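How to Refinish a Tired Wooden Tabletop Without Losing Your Weekend

I have been putting off writing this one, mostly because every time I sit down to do it I remember another thing I ought to mention, and then I go out to the garage to check something and end up sanding. But enough of you have written in after the November post about the Skikel sideboard that it seems only fair to lay the whole thing out properly, start to finish, the way I do it now (which is a good deal calmer than the way I used to!).

What you'll need

A solid wood tabletop, or one with a thick enough veneer to forgive you
Sandpaper in 80, 120 and 220 grit
A sanding block, or a random orbit sander if you have one
Tack cloth or a lint-free rag that's been barely dampened
Masking tape
Wood filler
Oil-based stain, if you want to change the color
Clear topcoat (I like a water-based satin)
Two decent brushes, plus a cheap one for corners
Gloves, a dust mask and a window that opens

Step 1. Find out what you've got

Before you sand anything at all, crawl under the table with a flashlight. The underside will tell you far more than the top ever will. Look at the edges too. If the grain on top carries on down over the end of the board, you're very likely looking at solid wood. If there's a thin line running all the way around and the pattern changes below it, that's veneer, and you'll want to go gently and put the 80 grit back in the drawer.

My own table came from a secondhand place called Niazi, where it had been sitting under a stack of lamps, and I was so sure it was solid oak that I nearly went right through the veneer at one corner. There's still a pale spot. I keep a plant on it.

One more thing while you're down there: if the old finish could be lead paint, test it before you do anything that makes dust. Hardware stores sell test kits. If it comes back positive, leave the sander alone and get proper advice.

Step 2. Clean it, then clean it again

Years of furniture polish leave a waxy film, and sandpaper just pushes that film around. Wash the top with warm water and a little dish soap, wipe it down with plain water, and let it dry completely. Then go over it with mineral spirits on a rag, working in the open air if you can. Lay the rag out flat outdoors to dry afterward, please, and never wad it up in the trash.

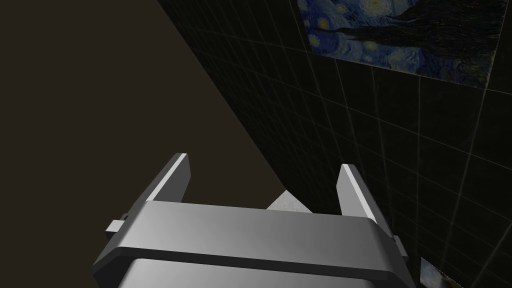
Do I have to take the tabletop off its base first?
Only if it comes off easily. Four or six screws and a friend to help you lift make it well worth doing, because you can work at a comfortable height and reach the edges. If the top is glued on, tape off the base and carry on.

Step 3. Sand with the grain

Start with 120 on veneer, or 80 on solid wood if the old finish is thick. Let the paper do the work and keep moving. Long, overlapping strokes, always in the direction of the grain, and a fresh piece of paper as soon as the old one starts to feel slick. Finish with 220, vacuum, and then wipe with the tack cloth.

Fill any dents after the first round of sanding, let the filler harden, and sand those patches flush before moving up to the finer grit.

Step 4. Stain, if you're staining

Test the color on the underside. I know, I know, you've seen the swatch. Test it anyway, and look at it in daylight and again in the evening. I once brought home a can of a shade called Pido Amber that looked like honey in the store and like a school bus in my dining room.

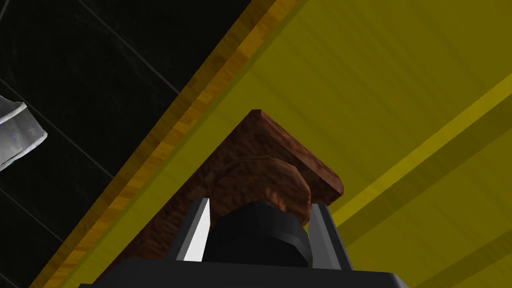

Wood grain edge alongside a streaky yellow surface.

Brush or wipe the stain on along the grain, give it a few minutes, and wipe off everything that hasn't soaked in. Stain left sitting on the surface stays sticky for days. Check the can for drying time and then be generous with it, especially in humid weather.

Step 5. Topcoat

Three thin coats beat one thick one every time. Stir the can slowly (shaking puts bubbles in it), load the brush lightly, and go from one end to the other without fussing back over what you've done. Sand very lightly with 220 between coats and wipe off the dust.

After the last coat, leave it be for a good long while. It will feel dry well before it's hard, and a hot mug set down too early will leave a ring. I put a tablecloth on too soon the first time, and the weave printed itself right into the finish, so now we eat in the kitchen until the date I've written on the calendar has come and gone.

Posted Jul 8, 2021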